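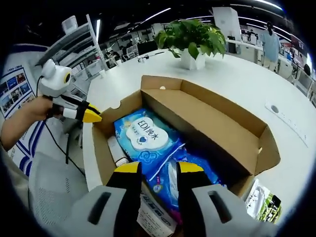 **段ボール箱の中の青いウェットティッシュと、そのすぐ上にある黄色い指先。左には、手で持ったもうひとつの道具が見える。**

# 「教えるだけでロボットが覚えます」って本当？

キダンス(Kidance)こども製品しらべ
2020年3月9日(月)

「おかたづけを見せるだけ。あとはロボットが覚えます」

フェベル(Fevell)という会社が売っている「ダフィス(Dafis)」のカタログには、大きな字でこう書いてあります。夢みたいな話ですね。机の上のものを箱に入れるところを見せたら、あしたからロボットがやってくれるのでしょうか。

わたしはこういう大きな字を見ると、まず小さな字のほうを読みたくなります。ダフィスの説明書は32ページありました。今回はそれをぜんぶ読んで、分かったことと、分からなかったことを書きます。

## 箱をあけてもロボットは出てこない

いちばん先に知っておいてほしいことです。ダフィスのセットに、ロボットは入っていません。

入っているのは、人が手に持って使う「グリッパー」です。グリッパーは「つかむもの」という意味で、パン屋さんのトングのなかまだと思ってください。先が指のように分かれていて、にぎると閉じ、ゆるめると開きます。右手用と左手用の2台で1組です。

トングとちがうのは、カメラがついているところです。人がものをつかんだり動かしたりするあいだ、カメラが指先のほうを撮(と)りつづけます。グリッパーがどちらへ動いたか、指がどれくらい開いていたかも、いっしょに記録(きろく)されます。

つまり、ダフィスを買うと手に入るのは「お手本を記録する道具」です。お手本を見て動くロボットは、べつに用意しなければなりません。カタログの表紙にはロボットの絵がかいてあるのに、これはちょっとずるいと思いました。

## どうやって「お手本」になるの？

自転車の乗り方を、ことばだけで教えるのはむずかしいですよね。「もうちょっと右」「そこでふんばって」と言われても、よく分かりません。

ロボットに教えるときも同じです。袋(ふくろ)のつかみ方をことばや数字でぜんぶ書こうとすると、たいへんな量になります。どこをつかむ？ どのくらいの強さで？ 袋がななめになっていたら？ 下にべつの袋があったら？

そこで、人がやってみせた記録をたくさん集めて、コンピューターに調べさせます。「こういうふうに見えたときは、手をこう動かすことが多い」というつながりを、コンピューターがさがすわけです。これを「学習(がくしゅう)」とよびます。

学習といっても、みなさんが学校で勉強するのとはだいぶちがいます。コンピューターは「ウェットティッシュは手をふくものだ」と知らないまま、見え方と動かし方のつながりだけをさがします。カタログには「ロボットが仕事を理解(りかい)する」とありますが、わたしなら「理解」ということばは使いません。

## 「見せるだけ」の「だけ」はどのくらい？

さて、お手本は何回見せればいいのでしょう。カタログには書いてありません。説明書のうしろのほうに、やっとありました。

「ひとつの作業につき、30回以上の記録をおすすめします」

袋をつかんで箱に入れる。出す。また入れる。それを30回以上です。漢字の書きとりより長いかもしれません。しかも「これだけやればかならず覚えます」とは、どこにも書いてありませんでした。

毎回まったく同じにやってもだめだそうです。袋の向きをかえたり、箱を少しずらしたりしないと、ロボットは「いつもの場所にある袋」しかつかめなくなるおそれがあります。机の色や部屋の明るさがちがうだけで失敗(しっぱい)することもある、と説明書は注意しています。大事な注意ですから、もっと前のページに、もっと大きな字で書いてほしいところです。

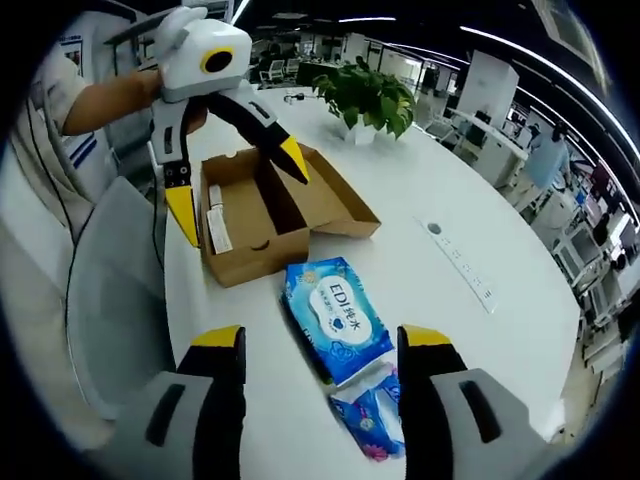
**机に置かれたウェットティッシュと、その両がわの黒い指。おくの箱には、白い道具の黄色い指先が向いている。**

この写真を見て、ひとつ考えてみてください。青い袋は、箱から出したところでしょうか。それとも、これから入れるところでしょうか。

写真が1枚では決められません。ラベルの「EDI纯水」という字は読めますが、字が読めても、次に手をどう動かせばいいかは分かりません。お手本の記録に、はじめからおわりまでの動きがいるのは、こういうわけです。とちゅうが抜(ぬ)けた記録は、あまり役に立ちません。

袋というのも、なかなかいじわるな相手です。つみ木なら、つかんでも形はかわりません。やわらかい袋は、おすとへこみ、つかむ場所によって曲がり方がかわります。人は指でさわりながら力をかげんしますが、カメラに写るのは見た目だけです。どのくらいの力でつかんだのか、見た目からどこまで分かるのでしょう。わたしはここがいちばん心配です。

## 会社の人に聞いてみた

フェベルで説明書をつくっているニカノール・モンテス(Nicanor Montes)さんに、メールで質問(しつもん)を送りました。返事はすぐに来ました。

**――ダフィスだけ買った人は、ロボットにかたづけをさせられますか。**

「いいえ。ダフィスは記録をつくる道具です。ロボットと、学習用のコンピューターがべつに必要です」

**――では、なぜ表紙がロボットの絵なのですか。**

「最後(さいご)にできることを、想像(そうぞう)してもらうためです」

**――力のかげんも記録できますか。**

「指の開き方は記録します。力そのものをはかるセンサーは、いまのセットにはついていません」

**――お手本どおりにできる割合(わりあい)は、どのくらいですか。**

「作業によってちがうので、数字は出していません」

正直な答えだと思います。でも、数字がないなら「あとはロボットが覚えます」と言い切るのは早すぎませんか。そう書いてもう一度送ったところ、「カタログの言い方は7月の改訂(かいてい)で見直す予定です」とのことでした。どう直るのか、そのときにまた読んでみます。

## 借(か)りるという方法もあるけれど

オルポート(Allport)というお店では、ダフィスを貸(か)し出しています。学校やクラブで使うなら、買う前に借りてみるのがよさそうです。

ただ、電池は満タンから4時間でなくなる、とお店の案内(あんない)にあります。これはグリッパーを動かしつづけたときの時間で、充電(じゅうでん)にかかる時間は書いてありません。午前も午後も使いたいなら、お店に聞いておきましょう。

記録を学習用のデータになおすサービスは、べつ料金です。貸し出しの値段だけ見て「安い！」と決めないでくださいね。

それから、カメラのこと。グリッパーのカメラは広いところまで写るので、つかむものだけでなく、部屋のようすや、まわりにいる人も入ります。上の写真でも、机のむこうに明るい青のシャツの人が写っています。使うときは、近くの人に「いまから撮ります」と言うこと。名前や住所の書いてある紙は、先に机からどけておくこと。子どもだけで使わず、おとなといっしょに決めてください。

## いまのところの答え

| カタログのことば | しらべて分かったこと |
|---|---|
| 見せるだけ | ひとつの作業に30回以上の記録がおすすめ |
| ロボットが覚える | ロボットもコンピューターもべつに必要 |
| どんな部屋でも | 机の色や明るさがかわると失敗することがある |
| 仕事を理解する | 見え方と動かし方のつながりをさがす |

道具として見ると、ダフィスはおもしろいものです。大きなロボットを動かさなくても、手に持ってお手本がつくれます。人の手の動きを記録して調べるのは、ロボットの研究としてもまじめなやり方です。

でも「おかたづけロボットがほしい」と思っている人には、いまはすすめません。記録をとるあいだ、おかたづけをしているのは自分の手ですから。

**おうちでためすなら**
台所のトングで、やわらかい袋を箱に入れてみましょう。次に、袋の向きをかえてもう一度。手首をどちらにひねったか、どこをつかんだか、ことばで書いてみてください。書いた紙を家の人にわたして、そのとおりに動いてもらいます。うまくいかなかったところに、しるしをつけておきましょう。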